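The Long Road to a Cleared Table

By Elias Qudah

March 1, 2021

The machine in front of me has been thinking about a sock for a while now. It has the sock by the heel. It lifts the sock, considers it from the left, lowers it again and lets go. Behind me a young man in a fleece vest says that this is a very hard sock.

I have come to Gratstead, a converted shoe warehouse off the county road, because the people at Hondside told me they were close. Close to what, I asked, and they said chores. I have been writing about machines long enough to remember the last time we were close to chores, and the time before that, when a colleague of mine cleared a corner of his kitchen for a robot butler and ended up putting a wine fridge there.

Still, something has changed. The arms are cheaper than they were. The cameras are better, and the software that joins the two can now be shown a task instead of being told it, one painful line at a time. Hondside's arm has been shown how to fold a dish towel 4000 times. It folds a dish towel pretty well. Hand it a bath towel and it folds the first half beautifully and then folds the air next to it.

On the shop floor the story is older and a good deal happier. At Gutow, a maker of pump housings an hour south, 2 arms have been loading the same lathe since before the current foreman was hired. They don't tire and they rarely drop anything. They also have a steel tray that delivers each casting at the same angle, to the same spot, under the same light. Move the tray a thumb's width and the whole line stops and a yellow lamp goes on. The foreman keeps a strip of tape on the floor to show where the tray goes. He called it the most advanced piece of technology in the building, and I think he was only half joking.

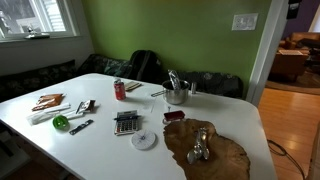 Tidying is where I would like the help, and tidying is where the tape on the floor runs out. A lathe wants one thing. A table wants a hundred small decisions, most of which you and I make while talking to somebody else. Take a pen lying across a calculator: do you move the pen, move both, or leave them alone on the theory that someone is halfway through a sum? A crumpled foil packet is standing in a saucepan, and it could be garbage or it could be supper. The spoons are bunched together on a slab of wood, so shiny that each one is mostly a reflection of something else, which is a nasty trick to play on a camera. A thin clear sheet on a white tabletop barely exists even for a person with good glasses. My grandmother would have dealt with the lot before the kettle boiled, and she would have thrown out something I needed.

"People think the hand is the problem," said the engineer who runs the tests at Gratstead. "The hand is a problem. The problem is knowing what the stuff is for."

Her team keeps a list of objects the arm can reliably pick up and put down again. In May it stood at 200. It now stands at 331, and she was proud of that, as she should be. I asked whether a soda can was on it. A soda can was on it. I asked whether the arm could tell a full one from an empty one before tipping it on its side, and she said they were looking into that.

The other school of thought lives at Prasertsri, a smaller outfit that has given up on the general helper altogether. Their machine loads a dishwasher. It does plates and bowls, and it will do mugs if the handles face the right way. It won't do pans, and it regards a wooden spoon with what I can only call dread. You stack the plates on a rack for it, and it takes them from the rack to the dishwasher, a trip of two feet. I timed myself doing the same job and won easily, though I was showing off and chipped a saucer.

I asked the Prasertsri people who would buy it. Restaurants, they said, and then hospitals, and then, after a pause, homes. Everybody in this business pauses before homes. A restaurant will rearrange its back room to suit a machine if the numbers work. A family with one bathroom and a dog will not, and the dog has not been consulted.

Before I left Gratstead they let me have another look at the sock. The arm had got it off the table by then and was holding it over the basket, quite steadily, waiting for the software to agree that this was the basket. The young man in the vest had gone to get lunch.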